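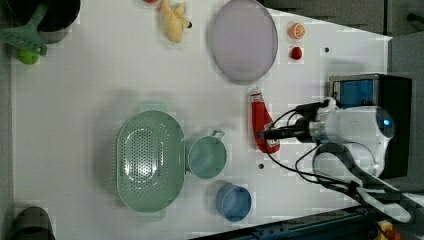 製菓学基礎 講義資料 第2回
糖の加熱と再結晶の制御
担当:Byung-chul Ahn/実習補助:Ji-hoon Yoo
改訂 3/24/22

1. 範囲
ショ糖を主体とする菓子のうち、ファッジ、フォンダン、キャラメル、ハードキャンディを扱う。チョコレートのテンパリングは次の単元とし、ここでは触れない。1月配付の旧版では転化糖の項が第4節にあったが、本版では第3節に移した。

2. 煮詰め温度と濃度
糖液の沸点は濃度とともに上昇する。したがって標準気圧下では、沸点を測れば残存水分を推定できる。工程管理に温度計を用いる根拠はこの対応関係にある。

煮詰め段階の目安(摂氏)
ソフトボール 112〜116度 ファッジ、フォンダン
ファームボール 118〜120度 ソフトキャラメル
ハードボール 121〜130度 ヌガー
ソフトクラック 132〜143度 タフィー
ハードクラック 146〜154度 ハードキャンディ

温度計は使用前に沸騰水で校正する。表示が100度からずれている場合、その差を目標温度に加減する。標高の高い場所では水の沸点自体が下がるため、同じ補正を行う。先端が鍋底に接触すると実際より高い値が出る。

3. 結晶化の機構
過飽和の糖液では、核形成と結晶成長が競合する。高温のまま撹拌すると核の数が少なく、個々の結晶が大きく成長し、舌にざらつきを感じる。ファッジで43〜50度まで静置してから撹拌するのは、高い過飽和度のもとで多数の微細な核を一度に生じさせるためである。

結晶化を抑える手段は次のとおり。
・水飴、ブドウ糖などの異種糖の添加
・酸(クリームタータ、レモン果汁)による部分的な転化
・乳脂肪、乳タンパク質の添加
・鍋肌に付着した糖粒を、水を含ませた刷毛で洗い落とす

酸を加える場合、転化の程度は酸の量だけでなく加熱時間にも依存する。火力が弱く煮詰めに時間を要すると転化が進みすぎ、製品は吸湿しやすくなる。 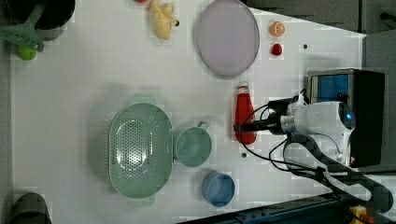
問 冷却中の糖液を揺らしてはならないのはなぜか。
答 機械的な刺激が核形成の引き金となり、温度が十分に下がらないうちに粗い結晶が成長するためである。鍋を移す必要があれば、火から下ろした直後に済ませる。

4. 実習配合(バニラファッジ)
グラニュー糖 573 g
生クリーム 200 g
水飴 24 g
無塩バター、塩、バニラは実習時に指示する。

手順
(1) グラニュー糖、生クリーム、水飴を鍋に入れ、弱火で完全に溶解させる。沸騰前に糖粒が残っていないことを確認する。
(2) 鍋肌を刷毛で洗い、中火で114度まで煮詰める。乳成分が焦げるため、底をゆっくりとかき混ぜる。
(3) 火を止め、バターを表面に置く。混ぜずに45度まで放冷する。
(4) バニラと塩を加え、艶が失われるまで撹拌する。艶の消失が結晶化の進行を示す。
(5) 型に流し、室温で固める。

水飴はTisari製、型はCusport製を各班に配付する。糖度計はKo型とRalau型の2機種があり、読み取り目盛が異なるので、記録用紙に機種名を記入すること。 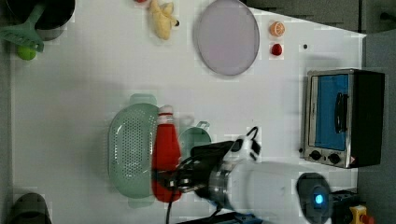 撹拌器具の選択は、仕上がりと作業性の双方に影響する。糖液用のへらは耐熱温度が200度以上のものを使い、金属製で柄まで熱が伝わるものは避ける。形状については、第4節(4)の撹拌では穴のない平らな面が適する。鍋の縁に載せてある緑色のへらのように穴の開いたものは、液切りには向くが、粘度の上がったファッジでは穴に糖が詰まり、鍋底をこそげる効率も落ちる。また、放冷中の鍋の縁に糖の付いた器具を載せておくと、乾いた糖粒が落下して種結晶となる。器具は別の皿に置く。

5. 不良の判定
ざらつきが強い:撹拌開始温度が高い、または鍋肌の糖粒が混入した。
固まらない:煮詰め不足、あるいは転化糖の過剰。
硬く崩れやすい:煮詰め過ぎ。撹拌の終点が遅い場合にも起こる。
表面に油脂が分離する:急激な温度変化、または乳化の不足。

ざらつきと煮詰め不足については、水を加えて再溶解し、煮詰め直すことができる。ただし着色と転化はさらに進むため、元の製品と同じ風味にはならない。

6. 保存
ファッジは密封して冷暗所に置く。ハードキャンディは非晶質であり、吸湿すると表面から結晶化して白濁する。包装は製品が室温に達した後、速やかに行う。

7. 提出物
温度の経時記録、撹拌開始時と終了時の温度、糖度計の読み、断面の所見。不良が生じた班は第5節の分類に従って原因を一つに絞り、根拠となる記録値を併記すること。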